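About Hindulus Early Learning

Hindulus Early Learning is a licensed child care and preschool program in Hamel. We look after children from six weeks old until they start kindergarten, and we run a before and after school room for children up to age ten.

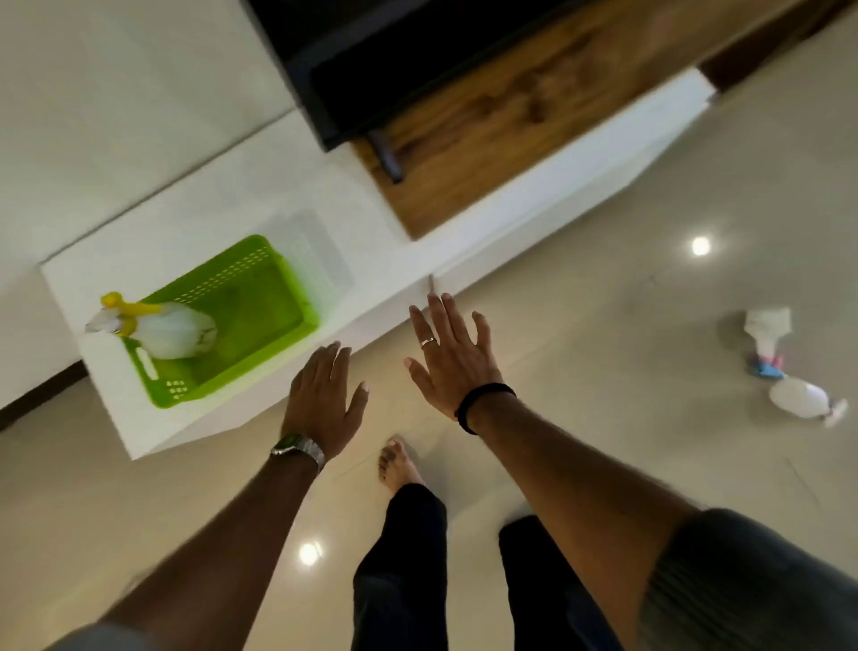 We have two sites. The Tovo Street building is the older one and holds the infant, toddler and preschool rooms. The Imetti Road building opened a few years later, when the Tovo Street waiting list got too long, and it has a second preschool room and the school-age room. The office for both sites is at Tovo Street, just inside the main door.

How we started

Niall Imrie opened Hindulus with one mixed-age room and a staff of three. He had taught kindergarten for nine years and kept meeting children whose families had pieced together care from relatives, neighbors and part-day programs. Most of those parents worked shifts. The programs in town at the time closed at 5:30 p.m. and charged by the minute after that, so he set our closing time at 6:30 p.m. It has stayed there.

Štefánia Murín joined in our second year as lead teacher in the toddler room and became program director when the Imetti Road building opened. She writes the room schedules, hires and trains teaching staff, and meets with every new family before their first day. Niall now handles licensing, billing and the buildings. He still drives the school van some afternoons.

The program today

We employ 37 people across the two sites, including two cooks and a part-time bookkeeper. Every lead teacher has a degree or state credential in early childhood education. Assistants can start without one, and we pay the course fees for any assistant who wants to earn it while working here.

Children spend most of the day choosing what to do within their room: blocks, books, water table, art, pretend play. There are two group times, one in the morning and a shorter one after nap. Each class goes outside twice a day unless the weather is unsafe. Please send boots and a spare set of clothes with your child's name on them.

Breakfast, lunch and an afternoon snack are cooked at Tovo Street and included in tuition. Menus are posted by the door of each room. We do not serve nuts at either site. If your child has another allergy, we need the form signed by your doctor before the first day.

Paying for care

Weekly tuition depends on age and on how many days a child attends. Full-time infant care is $462 a week. Full-time preschool is $890 for each two-week billing period. Part-time places are sold as two or three fixed days, and we can't swap days from week to week. The current rate sheet for all rooms is available from the office.

We accept state child care assistance at both sites. If you think you might qualify, apply before you enroll, as approval can take several weeks and we can't backdate it. The state decides who is eligible and how much your copay will be. Our office can tell you which papers are usually asked for and will fill in the provider section of the form with you.

Families who earn a little too much for state assistance can ask for our own tuition reduction. It is a small fund and we open it for requests each November. Awards last one year.

There is a one-time registration fee of $200 per family. It is not refundable, but it is applied to your first bill if your child starts within 60 days. Brothers and sisters are covered by the same fee.

Visiting and enrolling

Tours are by appointment, in the morning, and take about half an hour. Children are welcome to come along. After the tour you can put your name on the waiting list at no charge. The infant room usually has the longest wait, so expecting parents should get in touch early. Brothers and sisters of enrolled children and the children of staff are offered places first, and after that we go by the date you joined the list.

Both sites are open from 6:45 a.m. to 6:30 p.m., Monday through Friday, except on the holidays listed in the family handbook.

Page last updated April 9, 2023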